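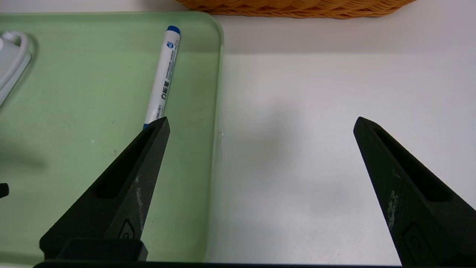 Sorting out your whiteboard markers: one tray, one evening

Quick one. Every house or office with a whiteboard ends up with a drawer full of markers and half don't write. You grab one, it squeaks, you put it back in the drawer. Stop putting it back in the drawer.

This is the routine I use at Zonerden, where we have a board in every room and people walk off with the pens constantly. Works the same at home. Takes less than an hour if you don't stop to draw stuff.

What you need

A shallow tray with a rim. Plastic is best, wipes clean.
A second tray or a shoebox lid.
Scrap paper, a few sheets. The shiny side of a junk mail flyer is even better, closer to a board.
Damp cloth, dry cloth.
A bit of rubbing alcohol for the dried-on ink.
Masking tape and a ballpoint.
A bag for the dead ones.

Why a tray and not a cup

Markers should live lying flat. Stand one up with the cap on top and the ink sinks away from the tip, so it writes faint even when there's plenty left. Stand it cap down and you get a blob in the cap, then on your fingers, then on the doorframe. Flat is the middle road. Also in a tray you can read what's printed on the barrel without lifting anything out, handy when you've got dry erase and permanent mixed up. And you will have.

A rim matters. Pens roll.

Step 1. Get them all in one place

All of them. Board ledge, kitchen drawer, coat pockets, bottom of the school bag. Pile on the table. Don't test yet, just collect. If you test as you go you lose track and do the same ones twice.

Step 2. Pull out the ones that aren't whiteboard markers

Read the barrel. Most say it in plain words, WHITEBOARD MARKER or dry erase. Imported ones often have it in Chinese too: 白板笔 is whiteboard pen. Worth learning to spot those characters, we buy a mixed box from Arance and the English is tiny on some of them.

Anything permanent goes straight out of the room. Not in the other tray, out of the room. Flip chart markers too, they look close enough to fool you and they don't wipe.

No printing left on the barrel? Draw a dot in the bottom corner of the board, wait a minute, wipe. If it wipes, fine. If it doesn't, go over the dot with a real whiteboard marker and wipe both off while fresh. Usually lifts it. Alcohol if not.

Step 3. Test

Cap off, one line across the scrap paper about as long as your hand, cap back on till it clicks. Next one. Don't leave a row of them uncapped while you think about it.

Three results:

Solid line - good tray.
Faint or streaky - second tray, see step 4.
Nothing, or the tip is mashed flat - dead bag.

Be strict with mashed tips. The ink may be fine but it'll write like a mop and you'll hate it every time you pick it up.

Step 4. Give the faint ones one chance

Lay them flat, capped, tips all the same way, slightly downhill. I fold a dish towel under the far end of the tray. Leave overnight. A lot of them come back just from that, the ink only needed to get to the tip again.

Test again in the morning. Still faint? Rub the tip on a clean damp cloth for a few seconds. Sometimes it's just coated in board dust and old ink of another color. Dry it, cap it, wait a bit, try again.

After that, dead bag. Don't add water to the inside, don't put alcohol down the barrel. I've tried both and got a gray puddle and a ruined table cloth.

Step 5. Clean the caps

Nobody does this and it's the reason they dry out. Gunk inside the rim of the cap stops it sealing. Twist a corner of damp cloth into it, then a dry one. If a cap is cracked, swap it with a cap off a dead pen of the same make and color. Keep two or three spare caps for this, no more, or you're starting a new junk drawer.

Match caps to pens while you're there. A blue cap on a red pen will annoy somebody within the hour.

Step 6. Wipe the tray

Take everything out. Damp cloth with a drop of dish soap, get into the corners, that's where the specks collect. Light colored trays show every smudge, I think that's a plus, you know when it's due. Old ink marks come off with alcohol on most plastics but try a spot underneath first, it turned one of mine cloudy.

Dry it properly before anything goes back in.

Step 7. Put back less than you think

One of each color per board, plus one spare black. That's it. The rest go in a closed box somewhere cool, laying flat, with a strip of tape on the lid saying what's in there and the month. Mine says February. When someone brings you a dead pen they get a live one. No dead pen, no new pen. Ghada Rawashdeh at the Cokside office came up with that rule and her board pens last way longer than ours ever did.

What to keep out of the tray

Everything that isn't a marker. Clips, hooks, cable ties, magnets, the odd bit of plastic that came off something. They drift in because it's a tray and it's there. Give them a different tray. Eraser can stay if it's clean, otherwise it sheds dust all over the tips.

Keeping it going

Once a month, run steps 3 and 6. Eight minutes tops once the first big sort is done.

Store the tray away from the heater and off the windowsill, heat dries them even with teh caps on.

Listen for the click. If the cap didn't click it isn't on.

Refillable ones are worth it if you write a lot. Ndlovu stock the ink bottles, check the color code on the barrel before you order.

Dead pens: some office supply shops have a collection box by the door, ask. Otherwise trash, caps on.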